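Keeping a Two-Arm Cell Healthy: Setup, Cables and Care
Student project report, autumn term
Project group: Anastasia Theodorakopoulos, Michalis Gkikas, Wellington Peixoto
Supervisor: Valter Hellström
Handed in Thursday, January 9, 2025

1. What we took on

When we joined the lab, the two-arm cell already worked, more or less. It could open a drawer, put something in it and close it again, and the group before us had shown that in their report. What they left us was the part we ended up loving: a cell that ran well in the morning and strangely in the afternoon, a drawer of unlabeled cables, and a text file called "READ FIRST" with two lines in it.

Our task was to write down how the cell is set up, find out why it kept drifting, fix what we could, and leave a care routine that the next group can follow without calling us. We named the project Grukatham, after the folder it lived in, and the name stuck to the cell as well. In the rest of the report "Grukatham" means the whole thing: table, both arms, grippers, cabling, control PC.

2. State of the cell in November

We spent our first week only looking and writing. The left arm threw a communication fault several times a day. The right gripper closed a little late, and sometimes reported that it was holding something when its fingers were shut on nothing. And every taught position near the cabinet was off by a small amount, always in the same direction.

The fault log had 1372 entries, which sounded terrible until Michalis sorted them. Nearly all were the same communication fault on the left arm, written again and again each time the controller tried to reconnect. After sorting we had 7 different fault types, and 5 of those had shown up only during power-up. That was the best afternoon of the whole term! A huge scary pile turned into a list that fit on a sticky note.

3. The left arm fault

We suspected software first and lost four days to it. Wellington reinstalled the driver, we swapped network ports on the PC, we slowed the control loop down. No change.

Then Þröstur Skov from the workshop came by to borrow a torque wrench, watched the arm do one long reach, and asked us to do it again with the power supply on the bench beside it. The connector at the base was being pulled every time the arm swung inward. The cable had been tied down too close to the plug, so the last stretch had no slack and the plug took all the strain. We cut the tie, gave the cable a wider bend and clamped it further back. We also replaced the connector, whose locking ring no longer clicked.

After that we ran the long reach 71 times in a row, taking turns on the stop button. The fault did not come back. We know that is no proof for a whole year, but we did cheer loud enough that the people next door came in.

4. The gripper

The late closing came down to two things. There was dust and sticky residue on the finger guides (food wrappers and drink bottles are not the cleanest test objects), and the force threshold had been set very low, probably to protect a soft object somebody was using at the time. We took the fingers off, cleaned the guides with a lint-free cloth and put them back with the torque given in the manual. Then we raised the threshold in small steps until an empty grip was reported as empty every time we tried it.

Write down the old value before you change it. We didn't, the first time, and had to dig it out of a backup.

5. Drift at the cabinet

This one was almost funny. The positions were fine. The cabinet was moving. Each time a drawer was pushed shut, the cabinet slid back a hair, and by lunch it had crept far enough for the gripper to miss the handle. Anastasia found it by putting pencil marks at two corners and going for coffee.

We bought a sheet of thin non-slip mat from Horar and cut a piece to fit under the base. We also added a check to the start-up routine where the arm moves to a point just in front of the upper handle and waits for a person to confirm the gap. 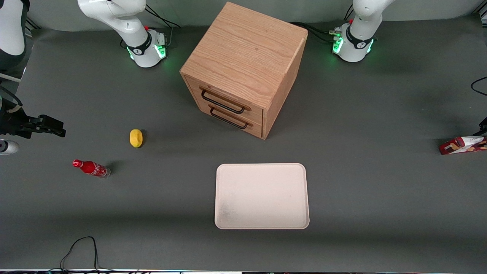

The check takes less than a minute and we have come to like it as a small ritual. If the gap is wrong, you move the cabinet, never the taught point. Changing the point feels quicker, but then the lower drawer is wrong too, and after that so is everything on the tray side.

6. Care routine

Every day, before the first run:
Look at the light rings on both bases. They should be green before anything is started.
Follow each cable with your hand from the base back to its clamp, with the arms stopped.
Run the handle check.
Open and close both grippers empty and read what they report.

Every week:
Wipe the tabletop and the finger pads.
Try the locking rings on the base connectors.
Save the fault log under the date and clear it.

Every term:
Take the fingers off and clean the guides.
Check the base bolts with the torque wrench (ask Þröstur, it is his).
Make a full backup to the Itside drive and restore it once on the spare PC.

7. What is left

The cable on the front edge of the table still needs a proper channel. We ordered one from Triantafyllou, but it came in the wrong width and the new one had not arrived when we wrote this. The right arm connector is the original one and should be swapped before it starts to act up like its neighbor. Spare locking rings are in the top tray of the gray toolbox, and the labels for the remaining cables are printed but not yet stuck on.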